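Friegasuelos Pakzad de cubo plano: once meses después

Compré el Pakzad en marzo, cuando la fregona de toda la vida dejó un cerco gris alrededor de la mesa del comedor que solo se veía cuando venían visitas. Mi casa tiene el suelo de mármol blanco, herencia del dueño anterior, un señor que evidentemente no fregaba. Quien viva con mármol ya sabe de qué hablo. Quien no, que disfrute de su gres.

El conjunto trae un cubo con dos ranuras, una para mojar y otra para escurrir, un mango en tres tramos y dos mopas de microfibra. Las instrucciones dedican 16 páginas al montaje y media línea al detergente: «use el adecuado». Para mármol, lo adecuado es jabón neutro, poco y bien diluido. Nada de vinagre, limón ni antical, por mucho que lo jure el vecino del tercero. El ácido se come el brillo y después toca llamar al pulidor, que en Urkudville cobra como un notario.

El escurrido es lo mejor del invento. Con cuatro pasadas por la ranura estrecha la mopa sale apenas húmeda, y el pasillo se seca antes de que me dé tiempo a arrepentirme de haber empezado. La ranura de mojar es otra historia: si bajas el mango con alegría, salpica los zócalos y los calcetines.
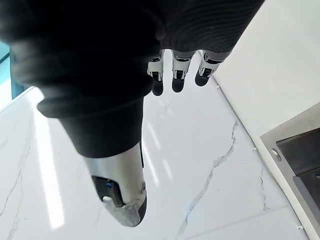 Mármol blanco y un guante de punto negro.

El mango merece párrafo aparte. Los tramos van a rosca y se aflojan solos, siempre en el mismo punto, siempre debajo del sofá. Lo arreglé con una vuelta de cinta de fontanero y desde entonces nos llevamos bien – no diré que nos queremos. El cabezal gira sin quejarse y llega a las esquinas, aunque pierde la mopa si uno aprieta en la junta de la terraza.

Las mopas aguantan la lavadora a temperatura baja y sin suavizante. Una la lavé con suavizante, por mimarla, y pasó a repartir el agua con una imparcialidad admirable. La de repuesto se vende por separado en Brerach, donde tardaron 11 días en enviármela dentro de una caja en la que cabía el cubo.

También probé el modelo de Jalanstead de una amiga, con centrifugado a pedal. Escurre más, ocupa el doble y suena como una lavadora con remordimientos. Para un piso pequeño me quedo con el Pakzad.

Lo bueno: escurre bien, cabe detrás de una puerta, no deja cercos.
Lo malo: la rosca del mango, las salpicaduras, el precio de los recambios.
Nota: un siete. Subiría a ocho si el cubo tuviera un asa pensada para manos humanas.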